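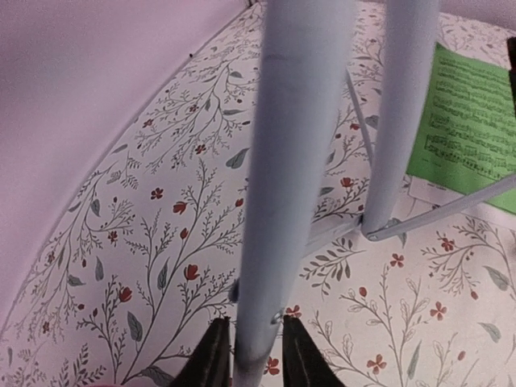
Session 4: Stands, Loose Parts, Setting Up a Desk

Hok-lam Shek
Sun 30 June

Gradton Community Music, Band Librarian course. Notes to go with the practical. Read before you come, bring a pencil.

1. Parts of a folding stand

Words we'll use all session, so we're talking about the same bit:

Center pole – the upright. Usually two or three tubes sliding inside each other.
Legs – fold in against the pole for carrying.
Braces – the thin rods and flat bars between legs and pole. Bend easily. Most broken stands in the Brindeck cupboard are bent braces.
Joints – where leg meets brace. Bolt or rivet. Bolt can be tightened, rivet can't, or not by us.
Desk – the top part that holds the music. Folds like a fan on most of ours.
Lip – bottom edge of the desk. Two little arms on the cheap ones.

The pale blue stand is a good one to learn on, you can see the joint with its bolt and the thin diagonal brace coming off it. Also a small screw or rivet low on the pole. Scuffs on the pole don't matter. Scuffs are fine. Dents in a sliding tube are not, the tube will jam.

2. Opening it up

Legs first, always. Stand it on the floor or table and pull the legs out until the braces stop moving. Don't force past that.
Then tighten the leg collar. Finger tight. No pliers!
Then height. Hold the upper tube while you loosen its collar or it drops on your hand.
Desk last. Open the fan from the middle outward, both sides together.
One leg should point forward, under the music. If two legs point forward it will tip backward with a heavy folder. We'll try this with the Trurgate folder, which weighs a lot more than it looks.

On a table: check all three feet are on the same surface. Not one on a book. If there's a cloth, pull it smooth first, feet catch in a fold and the whole thing walks when someone turns a page.

3. Paper

Our system, so you don't have to guess:

White = master or full score copy
Green = parts for the current set
Anything else = ask me

Green is easier on the eyes under the Brindeck lights and you can spot a stray one across the room. Bright green, the pale green looks white under those bulbs and we had a mixup in March.

If a green sheet is lying on top of a white one, don't assume they belong together. Check title AND part name at the top of each. The Ó Dálaigh set has 26 parts and the titles are in tiny type, people match by color and get it wrong every time.

Single sheets slide. Back them with card or clip both top corners. One clip in the middle is no good, the corners flop foward.

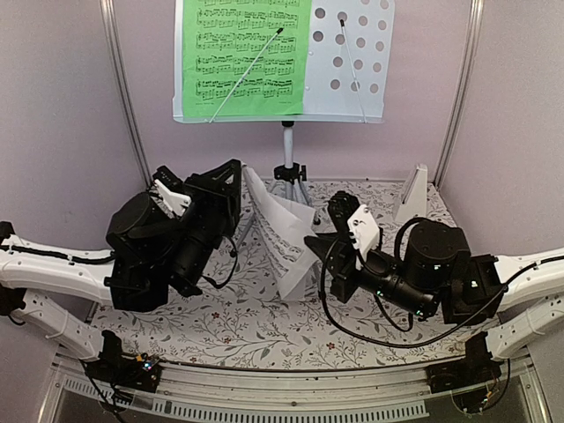 Fig. 2. Green part up on the folding stand, curled white paper in front.

4. Curled paper

Comes up every term. Paper kept in a tube or rolled in a bag wants to stay rolled. Put it on a stand and it rolls up off the lip.

What works:
– roll it gently the other way, hold, let go. Repeat.
– flat under a heavy folder overnight
– for a rehearsal starting in 10 minutes: clip all four corners to card and hope

What doesn't: ironing. Toner sticks to the iron. Folding it in half the other way, same, now you have a crease through the staff.

Don't leave curled sheets on the table with the good parts. They get swept up with scrap. Set 338 is still missing its second clarinet.

5. Clearing down

Music off before you touch the stand. All of it.
Parts in score order, green in the green folder.
Fan closed, height down, legs in. Reverse of opening.
Fingers clear of the braces when the legs come in, they pinch.
Look under the table and under the cloth edge for loose sheets. Check the floor behind the stand too, sheets go off the back.
Sign the sheet by the cupboard. We have nearly 53 stands now incl. the loaners and I'd like them all back.

6. Practical

In pairs. One sets up, one watches and says nothing, then swap.
a) Stand up on a table, desk level, won't wobble when tapped
b) Green part on, clipped, readable from a chair
c) One curled sheet flattened enough to stay on the lip
d) All away again

Bring for next time: six clips, any card backing, your own stand if you have one that's misbehaving. Will look at stuck collars if theres time.

Related handouts
Session 2: Numbering and Stamping Parts
Session 3: Copying Onto Colored Paper
Session 5: Folders, Boxes and Labels
Cupboard Key and Sign-Out, Brindeck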